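Workshop Methods 1
Handout 3 — Slotted extrusion, square frames
Nyberg building, bench room. September 2019

Read before you come. We lose too much of the session to people hunting for hex keys.

Carry over from last time: profile is sold by series. Ours is 20 series, meaning the face is 20 mm wide. Nuts, brackets and end caps all go by series too. A nut from another series may go into the slot and look fine until you tighten it. Check the bag label. The Tosolis bags and the Momcombe bags look alike and the bolts are different lengths — don't mix them in one tray.

Setting up the bench

Cloth down first. Pull it flat, no ridge under the place where the frame goes. A fold under one corner lifts that corner and you end up squaring a frame that is sitting twisted. Cloth also stops the bars getting scratched and stops nuts from rolling off to the floor, which is where most of them go. Anything hanging at the back of the bench can hang however it likes, creases there don't matter. The part you build on does.

Shake the cloth out before you start. Swarf from the group before you will be in it.

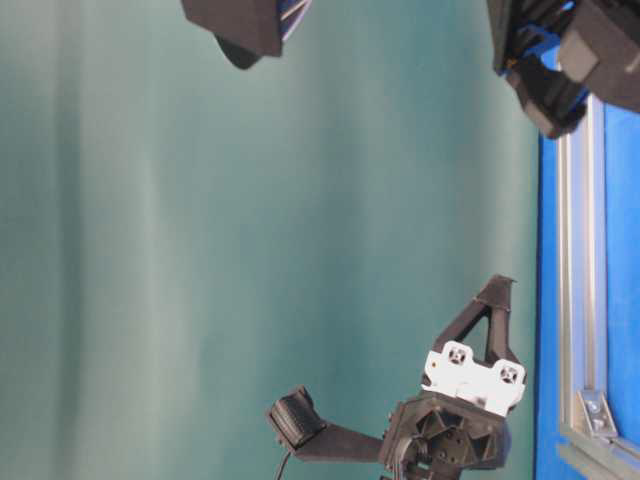
Fig. 1. Teal backdrop, with the bright blue surface alongside.

Cutting

Each pair gets one 1,000 mm length. You need four bars at 200 mm. That leaves enough for a test piece, minus what the saw eats. Cut the test piece LAST, not first.

Stop block on the saw, all four bars off the same stop. Don't measure and mark each one. If the stop is slightly off then all four bars are slightly off together and the frame still comes out square. Four bars each measured separately by a tired person will not.

Deburr both ends, inside the slots as well. Small flat file. A burr in the slot will catch the nut and you'll think the nut is the wrong size.

Note the finished frame is not 200 by 200. Two bars run the full width, the other 2 butt up between them, so one direction gains a bar width at each end. Work out the outside size on paper before you come, I will ask.

Slots and joints

The slots run the whole length, on every face. That is the point of the stuff: you can fix anything anywhere along it and move it later. The cost is that nothing locates itself. The joint goes exactly where you put it and stays crooked if you put it crooked.

Butt joint: cut end of one bar against the side face of another. The end needs to sit flat on the raised strips either side of the slot. If you can see light along one side, the cut isn't square. Back to the saw, don't try to pull it shut with the bolt. The bolt will win and the whole bar leans.

Look straight along the bar when you check. Slots should run dead straight into the joint, and the crossbar should sit level under the upright. Eye first, then the square.

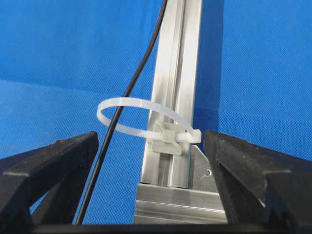 We put all the nuts in, tightened the first corner right up, and then the last corner wouldn't close — so is it the cutting or the tightening? That came in from one of the March groups and it's a good question. Answer: could be either, but check the tightening first. Slack off every bolt, push the frame together by hand on the flat, see if it closes. If it closes, your bars were fine. If one corner still gaps then measure opposite bars against each other, ends flush on the bench. Longer one goes back to the saw.

Order of assembly

Lay the four bars out dry. Nuts into slots BEFORE the corners go together. With our plain nuts you can only get them in from an open end, and once the bar butts up, that end is shut. Count what each slot needs and add one spare. Forgetting this is the most common reason for taking a finished frame apart.

Bolts finger tight at all four corners. Then check diagonals, corner to corner, both ways. Equal diagonals and it's square. If they differ, push on the two corners of the long diagonal, gently, and measure agian.

Then tighten. Work across, opposite corners, a bit at a time. Re-measure halfway. Re-measure at the end. Write both numbers on the sheet even when they're the same.

Brackets

A bolted butt joint holds fine in line and badly in twist, so every corner gets a bracket. Put them on the inside of the corner where you can, it keeps the outside faces clear for whatever the frame has to sit against later. Triangular gussets are what we use, one leg flat to each bar, no gap behind either leg. The frame lying on the blue cloth has triangular ones tucked into the inner corners, bottom left, bottom right and top right all in plain view, and the middle stays open. Yours should have that open middle too. If a bracket rocks, the joint behind it isn't at ninety degrees and the bracket is telling you so. Loosen the corner, not the bracket.
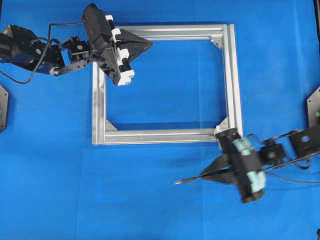 Sorry, one thing on gussets that got left out of last years sheet: both legs finger tight before either is done up. Tighten one leg fully and the other hole wanders off the nut.

Handing in

Frame, test piece, measurement sheet. Label on the outside face of one bar, masking tape only. No marker on the metal.

On the sheet:
Length of each bar
Outside size both ways
Both diagonals, before and after tightening
Anything you had to redo and what it was

You aren't marked down for redoing things. You are marked down for a sheet with no redos and a frame that rocks.

Storage: finished frames flat on the Rillby shelving, not stood on end. Offcuts in the gray bin. Full lengths back in the rack, and please not leaning by the door.

Next handout: end caps, feet, fixing a panel in the slot. Bring your frame.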